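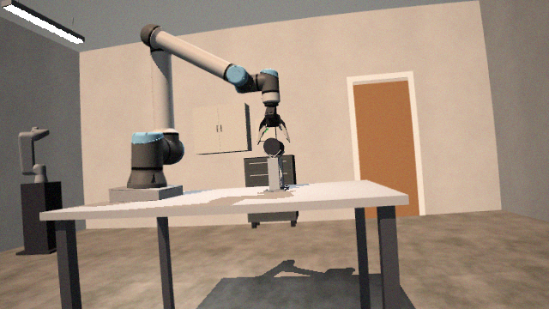
4. Setting up the Terkora desk lamp on a table

Before you clamp anything down, decide where on the table the lamp will stand. The Terkora has a long reach, and a spot that suits one chair may put glare in the eyes of the person in the next. Tables with a pale top need extra thought, as they throw light back up at you. On a whitish top, start with the lamp at the lowest brightness setting and work up. A light that feels right over dark wood will often feel harsh over white. Place the clamp toward the left half of the table if you write with your right hand, and toward the right half if you write with your left. This keeps the shadow of your hand off the page.

What you need

Lamp head with cable
Upper and lower stem
Table clamp with rubber pads (2)
Hex key
Power supply

The wall bracket is sold separately and is covered in section 7.

4.1 Fitting the clamp

1. Wipe the edge of the table, top and bottom, and let it dry.
2. Press one rubber pad into each jaw of the clamp. The ribbed side faces out.
3. Open the clamp fully and slide it onto the table edge. It fits tops up to 30 mm thick.
4. Turn the knob by hand until the clamp no longer slides. Then give it one more half turn.

CAUTION: Do not use pliers or a wrench on the knob. Too much force can crack glass, stone or thin board.

Note: Some tables have a metal rail under the front edge. The clamp must sit on the top itself and not on the rail. If the rail is in the way, use the back or a side edge.

4.2 Assembling the stem

1. Push the lower stem into the clamp until it clicks.
2. Feed the cable from the lamp head through the upper stem, then through the lower stem. The plug comes out at the slot above the clamp.
3. Join the two stems. Line up the notch with the small raised mark.
4. Tighten the set screw with the hex key. Stop when you feel firm resistance.
5. Connect the plug to the power supply, then connect the power supply to the wall outlet.

CAUTION: Keep fingers clear of the joint while the stem is being raised or lowered. The spring is under tension even when the lamp is unplugged.

4.3 Setting the height and light level

For reading and writing, the lower rim of the lamp head should be 400 mm above the table. For sewing or model work you can bring it closer, but leave at least 162 mm between the head and any paper or cloth.

1. Hold the stem with one hand and loosen the tension knob with the other.
2. Move the head to the height you want.
3. Tighten the knob and let go slowly. If the head sinks, tighten a little more.
4. Touch the dimmer to turn on the lamp. Touch and hold to change the brightness.

The lamp remembers the last setting after it is switched off -- but not after it is unplugged.

Note: Owners of the older Nota lamp can reuse its clamp. The Nota power supply must not be used with the Terkora.

4.4 If the lamp flickers

Unplug the lamp, wait 22 seconds and plug it in again. Check that the cable is not pinched where the two stems meet. If the flicker goes on, try another outlet -- one without a wall dimmer. For a replacement power supply, write to Wing-sze Hsieh at the Bollum parts desk and include the serial number from the underside of the clamp.

Section revised May 11, 2026. Wall mounting and bracket spacing are in section 7.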